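Preguntas frecuentes sobre el compost en casa
Todo lo que nos preguntáis en los talleres de Trendarach, reunido en una sola página

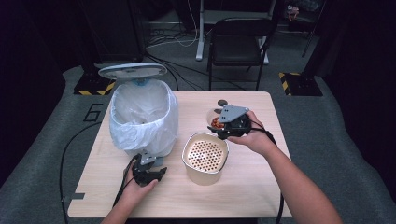
Categoría: Primeros pasos

¿Puedo hacer compost si vivo en un piso sin balcón?
¡Claro que sí! Es la pregunta que más nos llega y la que más nos gusta contestar. Un vermicompostador (el de las lombrices rojas) cabe en un armario de la galería o debajo del fregadero y, bien llevado, huele a bosque. Si las lombrices te dan reparo, el bokashi es otra opción estupenda: un cubo hermético, un puñado de salvado con microorganismos y paciencia.

¿Qué echo y qué no echo?
Sí: peladuras de fruta y verdura, posos de café, infusiones sin grapa, cáscaras de huevo machacadas, cartón sin tinta brillante, hojas secas.
Con moderación: cítricos, ajo, cebolla, pan.
No: carne, pescado, lácteos, aceite, excrementos de perro o gato, toallitas (aunque en el paquete ponga lo que ponga).
En el bokashi la lista cambia bastante, porque admite restos cocinados e incluso algo de carne. Tenéis el detalle en la categoría Bokashi.

¿Qué es eso de los verdes y los marrones?
Los verdes son los restos húmedos de cocina, ricos en nitrógeno. Los marrones son lo seco: hojas, cartón, paja, serrín de madera sin tratar. Nosotros ponemos dos partes de marrón por cada una de verde, a ojo y con el mismo cacharro siempre. Si dudas, echa más cartón.

¿Dónde guardo los restos hasta llevarlos al compostador?
En cualquier recipiente con tapa que tengas a mano. Yulan Shen, que lleva el taller de invierno, los congela en una fiambrera y los saca la noche anterior, y es un truco buenísimo para el verano: cero mosquitas, y además la fruta congelada se deshace mucho antes.

¿Sirven las bolsas compostables?
En casa, casi nunca. La mayoría están pensadas para plantas industriales, con temperaturas que un compostador doméstico no alcanza. Busca en la etiqueta que ponga que es apta para compostaje doméstico y, aun así, córtala en tiras.

Categoría: Cuando algo va raro

Mi compost huele mal. ¿Lo tiro?
¡Ni se te ocurra! Si huele a podrido le falta aire: remuévelo y añade cartón troceado. Si huele a amoniaco le sobran verdes, y la receta es la misma. En un par de días se nota muchísimo.

Tengo mosquitas de la fruta por todas partes.
Tapa siempre los restos frescos con una capa generosa de marrones, de cuatro dedos por lo menos. Un vasito de vinagre de manzana con una gota de jabón al lado del compostador ayuda con las que ya andan sueltas.

Las lombrices se quieren escapar.
Los primeros días es normal, están explorando. Deja una luz encendida cerca por la noche y se quedarán abajo. Si pasa más adelante, mira la humedad (al apretar un puñado deben salir una o dos gotas) y repasa si te has animado demasiado con la naranja.

¿Y en agosto, cuando me voy?
Con una buena comida antes de salir y bastante cartón húmedo, aguantan tres semanas sin problema. Marcelino Bermúdez dejó las suyas un mes entero en la despensa y volvió a encontrarlas gordísimas.

Categoría: Talleres y material

¿Cuándo es el próximo taller?
El 27 de abril de 2024, en el patio de Trendarach. Lo dan Ezequiel Requena y Jessie McIver, y es de los que acaban con las manos llenas de tierra. El siguiente ciclo empieza en septiembre.

¿Hay que llevar algo?
Ropa que se pueda manchar y, si quieres, un bote con tus propios restos de la semana. Da mucho juego comparar lo que come cada casa.

¿Cuánto cuesta?
9 euros, con un puñado de lombrices incluido. Los socios entran gratis.

¿Me podéis vender lombrices sueltas?
Sí, en bolsas de 200 gramos o de 400. Para una familia pequeña la de 200 sobra, se multiplican con una alegría tremenda. Escríbenos antes de pasar y te las dejamos preparadas con su poquito de sustrato.

¿Qué hago con el compost si no tengo plantas?
¡Regalarlo! En el tablón de la entrada siempre hay alguien que lo busca. También puedes traerlo al bancal de Tarık Şimşekoğlu, que este año ha plantado tomates y calabacines y acepta todo lo que llegue bien cribado.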